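마카레나 로블레스를 만난 건 일요일 오후 4시, 플라스트데일 골목 안쪽의 작은 연습실에서였어요. 새 앨범 '퀸런'을 듣고 나서 꼭 한번 얘기를 나눠 보고 싶었거든요. 계단을 내려가는데 벌써 베이스 소리가 쿵쿵 울려서 괜히 제가 다 떨리더라고요!

"커피 드실래요? 근데 좀 써요." 첫마디가 이랬어요. (진짜 썼습니다.)

밴드 프램니스가 해체한 뒤 첫 솔로 앨범이라 부담이 컸을 것 같다고 했더니 고개를 젓더군요. "부담은 밴드 때가 더 컸죠. 드럼 소리 하나 가지고 밤새 싸웠으니까요. 이번엔 혼자 정하고 혼자 후회했어요." 녹음은 그로스트빌에 있는 친구 집 거실에서 했대요. 2번 트랙 끝에 들리는 삐걱 소리도 그 집 마루 소리라는데, 저는 그게 첼로인 줄 알았어요.

제가 제일 좋아하는 곡은 '50번 버스'예요. 가사가 어쩜 그렇게 담담한지 물어봤죠. "원래는 훨씬 구구절절했어요. 엄마한테 불러 드렸더니 2절은 없어도 되겠다고 하셔서 싹 지웠고요. 처음엔 삐쳤는데 들을수록 엄마 말이 맞더라고요."

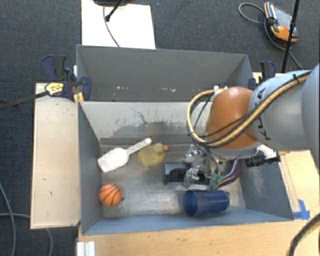

프램니스 시절 이야기도 조심스럽게 꺼내 봤어요. 마지막 공연에는 관객이 4,000명이나 왔는데, 정작 본인은 그날이 잘 기억나지 않는다고 해요. "앙코르 때 기타 줄이 끊어진 것만 생각나요. 멤버들하고는 지금도 연락해요. 음악 얘기는 거의 안 하고 애들 사진만 주고받지만요."

10월부터는 작은 공연장을 돌 계획이래요. 제일 큰 곳이 800석이라길래 너무 작은 거 아니냐고 했더니 웃으면서 이러더라고요. "앞줄에서 하품하는 것까지 다 보여요. 그게 얼마나 무서운데요!"

세트리스트에 옛날 곡도 들어가는지 끈질기게 물었는데 한 곡만 넣을 거라고, 제목은 비밀이래요. 저는 'Sunday'로 시작하는 그 곡이면 좋겠다고 살짝 졸라 봤어요. 대답 대신 기타를 집어 들고 전주를 딱 네 마디 치더니 커피를 더 따라 주더군요.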